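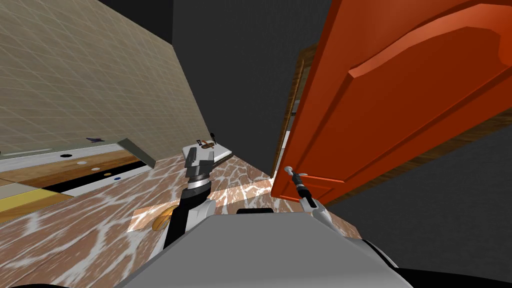
Two grippers, one cabinet door

I wanted to write this post already in April, but I was waiting for the second set of runs, and then my controller settings were lost and I had to do half of it again. So it is June 2018 now, and I can finally put down what I learned about the two grippers in the simulated kitchen.

First, the background for people who do not read the older posts. I work in simulation only. I have no real arm at home and no space for one. The kitchen comes from a scene pack which Jeferson Rangel and I have been cleaning up since last year, and the orange door is his. He chose the color so that it is easy to separate from the wall, and after some weeks you stop noticing how ugly it is. The marble floor is also his, and on this one we still argue.

The robot has two arms and I gave them different hands. The right one has the small two-finger gripper, the thin one, which I call Salport after the name of the model file. The left one has the big dark head with the ribbed ring at the wrist, and its file is called Keskinen. The question was simple: if I can keep only one of them for both sides, which one should it be?

The door task

The task starts with the door open, and the robot has to bring its fingers to the lower edge and move the door from there. I gave each gripper 1000 attempts with small random changes in the starting position of the door. For the Keskinen I moved it over to the right arm, so both worked from the same side.

The thin gripper is much better at this. It can come close to the edge from below and put one finger behind it, and there is still some room for mistakes. The big one needs a wider space, and when the door is opened far the head touches the panel before the fingers reach anything. Then the contact solver becomes nervous and the door shakes. I lost two evenings on this shaking. I believed it was the hinge damping, and I changed the damping many times, but the reason was that the collision shape of the head was too big by a small margin. Aparecida Cordeiro found it by drawing the collision shapes over the visual ones. I should have done this on the first day.

The board task

For picking up things from the white board my opinion is the opposite. The thin fingers close well on the small brown item, but they hold it at a narrow place and it turns in the hand when the arm lifts. With the bigger gripper it turns less. The thin stick next to it is difficult for both. If the approach is not straight, the fingers push it away before they close, and I did not find a setting that I like.

I ran this one 2000 times in total, divided equally. I do not publish the success table yet, for the reason that 1380 of these runs were made with the old friction value, and I do not want that someone copies the wrong numbers into a report. When I have repeated them I will add the table here.

The camera

My view sits on the robot and it is tilted a lot, so the counter and the floor go diagonally through everything. Pendo Owino wrote to me to ask why I do not make it straight. I tried it. With the straight view I could see one hand well and the other one was often hidden behind the body or the door. With the tilted view I have both hands and the board together, and a person gets used to it quickly. The left forearm still covers a part of the floor, but I have no task on the floor, so I leave it.

The controller

I compared Tadard, which is the one I used before, with Meradik. Tadard follows the path more exactly, and for the board task this is what I want. Meradik is softer. When the finger touches the door edge a little too early, it gives way, and the attempt can continue. With Tadard the same early touch usually finishes the attempt. Changing between the two needs 4 lines in my config file, so for now I choose per task.

What I keep

I will keep the mixed pair, thin on the right and big on the left. I know it makes the calibration longer, and Vanderleia Barbosa already told me she would use the thin one on both sides with softer pads on the fingers. I have not tried the pads. If somebody has a pad model with reasonable friction values, please send it to me. The next runs are with the door starting almost closed, and I still have to fix the head's collision shape in the shared files before that.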